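4.2 The Packaged-Item Task

The Wakley project course asks each student team to program a two-arm station to sort wrapped toothbrushes into an upright organizer. Earlier course reports describe this task as solved. We doubt it. The Kelon scoring sheet gives credit for any item that ends inside the organizer, and a team can reach a high score by repeating one start position until the motion works. In our 12 graded sessions, teams that reported success rates above 75 percent had practiced with the items in fixed places. Figure 3 shows the task area, with packaged toothbrushes lying on the table and others upright in the clear organizer. 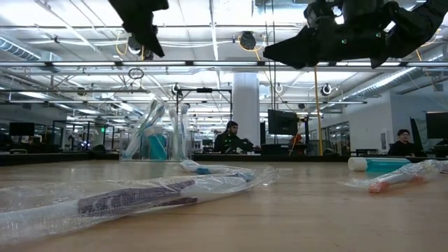
Figure 3. Task area with both grippers above the table.

Does a high score on this task show that students have learned to plan a grasp?

It shows that they can tune one. Planning would have to be tested with start positions the team has not seen, and the current sheet does not ask for that.

We reran the final programs of 3 teams with shuffled start positions, 29 trials per team. All three scored lower than in their own reports. The drop was largest for the team that had used the Sokol motion templates without changes. We do not claim that templates harm learning, and a sample this small could not support it. Clear wrapping may also have confused the depth readings, a problem the Terker course notes mention in one line and then leave alone. Trial logs from May do not record which items were wrapped, so the two causes cannot be separated with the data we have.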